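Bikgate Posting Boxes and Toy Tray

Sorting and posting set for playrooms, nurseries and toy libraries

The Bikgate set is made up of coloured boxes with a round hole in the front, and a shallow metal tray of small toys to go with them. Children take things from the tray and post them through the holes. It can be used by one child or by a small group, at a table or on the floor.

The set is sold by Plodthorpe and can also be borrowed through the Plodthorpe loan scheme. Schools and childminders can have it for 3 weeks at a time. The loan can be extended once if no one else is waiting.

The boxes

There are 3 boxes in the set, in yellow, blue and pink. They are the same on all the faces you will use and can be stacked or set out side by side. For younger children we suggest side by side, with the holes facing the child. Stacked boxes will come down if a child leans on them.

The holes are not all the same size. The blue box has a slightly larger one, so start there with children who are new to posting. To get things out again, lift the box and tip it towards the hole.

The tray and toys

The tray has silver rims and is low enough for a seated child to see everything in it. We fill each one by hand from mixed stock, so no two trays are the same. You will get a mix of balls, soft toys, spiky sensory balls and pieces of printed cloth. If you need a tray with no cloth in it, say so in the order notes.

Setting up

A plain dark cloth under the set makes the colours easier to pick out and stops the balls rolling so far. Put the boxes on one side and the tray on the other, with enough space between them for a child's arm. Turn the set round for a left-handed child if they find it awkward.

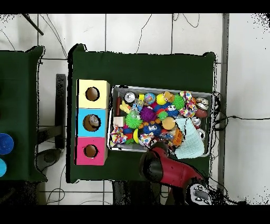
Page last changed: April 30, 2026

Spiky balls in purple and green are popular for a first go, as are the blue fuzzy toys with the cartoon eyes. The yellow duck tends to be asked for by name. Try each toy against the holes yourself before a session. Some of the larger ones are meant for sorting by colour next to the boxes and should not be forced in.

Ways to use it

Match by colour: yellow things to the yellow box, blue to the blue. Leave out anything with more than one colour at first, such as the polka-dot cloth and the globe-patterned ball.

Match by feel: have the child close their eyes and pick something spiky, smooth or soft.

Hide and find: put one thing in a box and ask which box it is in. Shiny things are easier to spot through the hole than dark ones.

Cleaning

Wipe the boxes and the tray with a damp cloth and mild soap. Do not soak the boxes. Balls can be washed in warm water and left on a towel. Soft toys and cloth go in a net bag at 30 degrees. Loan sets must come back clean, and Eldana Gashaw on the loans desk will check them against the packing list.

Safety

Not suitable for children under 3 years. Some trays include small items. An adult should stay with the children while the set is in use. Take out anything that is split or has loose parts and let us know, and we will send another in its place.

Ordering

Single sets are usually sent out in 10 working days. For orders of 10 sets or more, please write to Ottar Sæther in the Plodthorpe office before paying, as these are packed to order. Spare boxes are sold singly in all the set colours. The tray can be bought empty.

Orders for the start of the September term should reach us before the end of the summer term.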